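Ticket 56: Planner closes on the wrong object when two small objects sit close together
Status: Resolved, follow-up open
Component: grasp planning / perception bridge
Reported by: Ilona Kelemen
Assigned to: Kuo-hua Ko
Project: Trostska tabletop tasks (sim)

Description
When the target is a small upright object and something low and irregular lies next to it, the arm goes to the right general area but the final approach is shifted sideways. On most runs one finger comes down on top of the target. Sometimes the planner gives up with "no collision-free approach" after the pregrasp pose has already been reached.

Steps to reproduce
Load the kitchen table layout, set the target to salt_shaker, start the pick task with the default config. Happened on 12 seeds out of the overnight batch. Does not happen if the neighboring object is removed from the layout file.

Expected
Fingers straddle the shaker and close.

Log extract
[plan] target=salt_shaker frame=world
[plan] pregrasp reached
[scene] merged 2 clusters -> obj_04
[plan] grasp center recomputed from obj_04
[plan] approach rejected: finger_left in collision with obj_04

Comments

Kuo-hua Ko
The line to look at is "merged 2 clusters". Segmentation has the shaker and its neighbor as separate objects at the first look. At pregrasp the scene gets refreshed and the clustering step joins them. Grasp center is then the middle of the joined blob, so the shift makes sense. Can you send the config you ran with? I want to see cluster_tolerance.

Ilona Kelemen
Config attached. I didn't touch cluster_tolerance, it's whatever came with the Idahosa merge.

Kuo-hua Ko
OK, that merge doubled it. It was raised so that thin objects would stop breaking into pieces. Fine for thin objects, bad for this layout.

Fahad Jafri
I raised it, sorry. The twisted object was coming out as several little obstacles and the planner was trying to thread a finger between them. If you put the old value back you will get that bug again.

Kuo-hua Ko
Then it needs to be a separate fix. Proposal: keep the wide tolerance for the first look, where we have no labels yet. On the refresh, only merge clusters that carry the same instance label. Branch is up, please try it on the failing seeds.

Ilona Kelemen
Ran it Thursday. All the failing seeds now plan a valid approach. I stopped one at the end of the approach, before the close command, to check the finger placement.

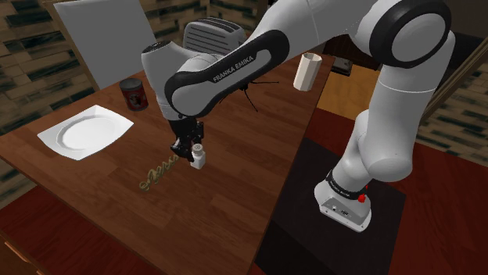 Finger placement

Shaker is partly between the fingers and sits slightly to the right. The twisted object is on the other side, just left of the gripper and lower down, and it is its own obstacle in the scene now. The plate, can and cup are too far off to matter for this one.

I would still like the shaker closer to the middle. That offset is in the planned pose too, so I don't think it's the controller.

Kuo-hua Ko
Agreed, different cause. The collision margin on the left finger pushes the whole grasp over. Opening a new ticket for margin handling near the target.

Verena Rainer
Reviewed and merged. Please add the layout to the regression set before closing.

Ilona Kelemen
Added as shaker_neighbor_close.

Resolution
Label check added to the cluster merge on scene refresh. cluster_tolerance unchanged. Grasp offset tracked separately, owner Ferdinand Eder.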